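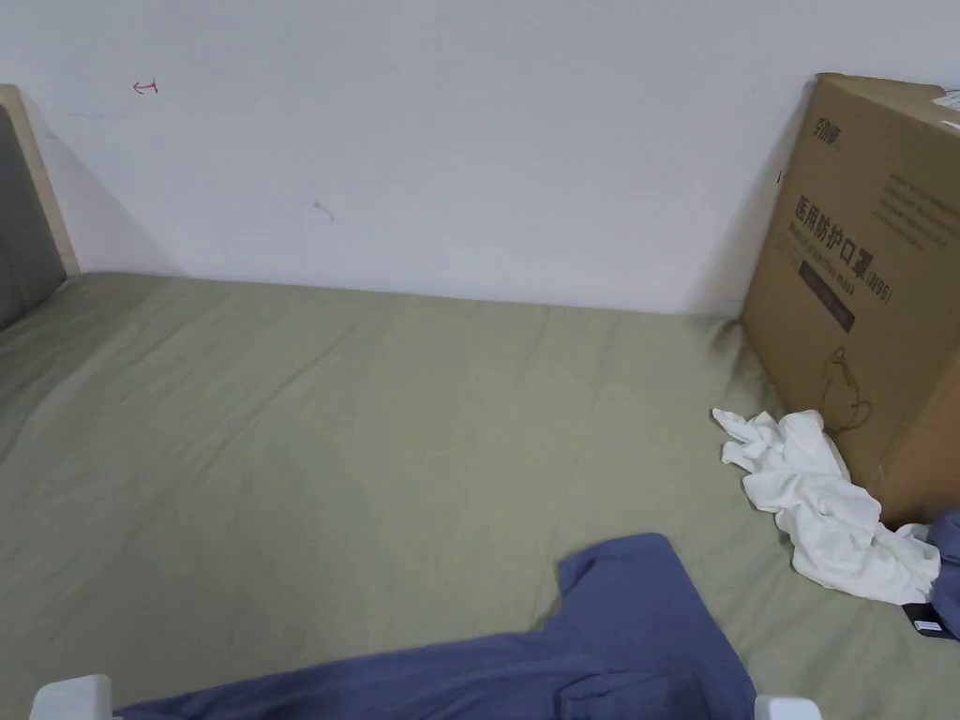
Salbeigrün bezogen, und der Karton steht auch schon drauf.

Ihr Lieben, ich weiß, in der letzten Ausgabe hatte ich Plätzchenrezepte versprochen. Die kommen noch! Aber ich stecke gerade bis zum Hals im Gästezimmer, und deshalb geht es diesmal ums Bettenmachen und ums Ausmisten – im Dezember haben bestimmt ein paar von euch dasselbe Thema. Am Samstag steht nämlich Mairéad Buckley vor der Tür und bleibt bis nach den Feiertagen.

Angefangen habe ich mit dem Spannbettlaken. Ich hatte lange nur weiße, dann hat mir Lovely Mangubat diesen Salbeiton eingeredet, und ich bin ihr richtig dankbar: Zum grauen Polster am Kopfteil mit dem hellen Holzrahmen passt er wunderbar. In der Mitte liegt das Laken schön glatt, hinten an der Wand wirft es noch Falten. Mein Trick (na ja, Trick): immer zuerst die beiden Ecken an der Wand einhängen, solange man noch gut drankommt, und dann von vorne nachziehen. Diesmal habe ich es natürlich andersherum gemacht.

Dann der große Karton. Medizinische Schutzmasken, N95, steht auf Chinesisch drauf, und so ein Karton ist ja eigentlich praktisch, stabile braune Wellpappe, viel Platz. Bei mir wandern solche Kisten von Zimmer zu Zimmer, bis ich mich endlich entscheide. Valeriano Salcedo schwört auf die Regel mit den 21 Tagen: Was so lange unberührt herumsteht, kommt weg. Ich halte das genau bis zur ersten Kiste mit Weihnachtskram durch. Wer eine bessere Regel hat, bitte melden!

Bleibt die Wand. Eine graue Schliere ungefähr in der Mitte und weiter links ein kleiner roter Pfeil, von Hand gemalt. Die Schliere probiere ich mit einem feuchten Schwamm und ganz wenig Spülmittel. Beim Pfeil schwanke ich noch, ein bisschen mag ich ihn ja – zur Not hänge ich ein Bild drüber.

Bis Samstag fehlen noch Kissen, Decke und eine Leselampe. Falls jemand von euch eine zum Klemmen übrig hat, schreibt mir kurz, ich hole sie gern ab.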